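Suchbegriff eingeben … Suchen

Zumo Rückmeldung – Befragungsmodul für Schulen und Träger

Zumo Rückmeldung ist ein webbasiertes Modul zur Durchführung von Eltern-, Schüler- und Kollegiumsbefragungen. Es richtet sich an allgemeinbildende Schulen, Internate und Schulträger, die Befragungsergebnisse für die interne Evaluation oder zur Vorbereitung einer externen Schulinspektion benötigen. Das Modul kann einzeln oder als Erweiterung einer bestehenden Zumo-Schulverwaltung lizenziert werden.

Funktionsumfang

Im Lieferumfang sind 231 geprüfte Fragebausteine enthalten, gegliedert nach Unterricht, Schulklima, Ganztag, Kommunikation und Unterbringung. Die Bausteine lassen sich unverändert übernehmen, kürzen oder durch eigene Fragen ergänzen. Als Antwortformate stehen vierstufige Skalen, Mehrfachauswahl und Freitext zur Verfügung. Eine neutrale Mittelkategorie ist ab Werk deaktiviert, kann aber je Fragebogen zugeschaltet werden.

Der Zugang erfolgt über Einmalcodes, die als PDF-Bogen gedruckt oder per E-Mail versandt werden. Ein Benutzerkonto ist für die Teilnehmenden nicht erforderlich. Jeder Code verfällt nach dem Absenden – eine nachträgliche Änderung der Antworten ist nicht möglich. Unterbrochene Eingaben bleiben bis zum Ende der Befragung gespeichert und können mit demselben Code fortgesetzt werden.

Baustein Unterbringung und Alltag

Für Internate und Schulen mit Wohnbereich enthält die Bibliothek einen eigenen Fragenblock. Er umfasst Ruhezeiten, Verpflegung, Wäsche, Zimmerbelegung und Erreichbarkeit der Betreuungskräfte. Die Auswertung kann nach Häusern getrennt erfolgen, sofern je Haus mindestens fünf Rückläufe vorliegen. Bei weniger Rückläufen werden die Werte automatisch mit der nächsthöheren Einheit zusammengefasst.

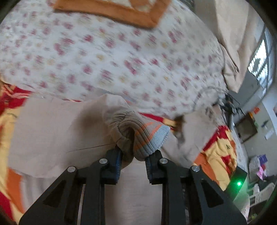
Themenbereich Wäsche und Kleidung: beiges Strickteil auf einem Bett, Bündchen im Greifer.

Auswertung und Export

Ergebnisse werden als Häufigkeitstabelle und Balkendiagramm ausgegeben. Freitextantworten erscheinen in zufälliger Reihenfolge und ohne Zeitstempel. Exportiert wird als CSV, XLSX oder PDF. Ein Vergleich mit früheren Durchgängen setzt voraus, dass die Kennung der Frage unverändert geblieben ist; umformulierte Fragen erhalten eine neue Kennung und werden gesondert geführt.

Technische Angaben

Betrieb: gehostet oder auf eigenem Server
Rollen: 4 (Leitung, Koordination, Auswertung, Lesezugriff)
Parallele Befragungen je Lizenz: 5
Sprachen der Teilnahmeoberfläche: Deutsch, Englisch
Browser: aktuelle Version und Vorversion der gängigen Hersteller
Laufzeit der Lizenz: 2 Jahre, danach jährlich verlängerbar

Einführung und Support

Die Ersteinrichtung erfolgt durch Pearce Bildungssysteme und umfasst den Import der Klassen- und Hausstruktur sowie eine Onlineschulung für die Koordination. Ansprechpartnerin für Neukunden ist Jolene Tuhiwai, technische Anfragen zum Eigenbetrieb bearbeitet Keith Halliday. Im Juli ist der telefonische Support nur vormittags besetzt, Störungsmeldungen über das Ticketsystem werden auch in diesem Zeitraum durchgehend angenommen.

Stand der Produktangaben: 4.4.22

2 Kommentare | 5-mal geteilt

Ähnliche Produkte
Zumo Elternbrief
Zumo Sprechtag – Terminvergabe
Zumo Vertretungsplan
Codebogen-Vordrucke, perforiert
Anwenderbericht: Internat Dornodness
Anwenderbericht: Schulverbund Burkesville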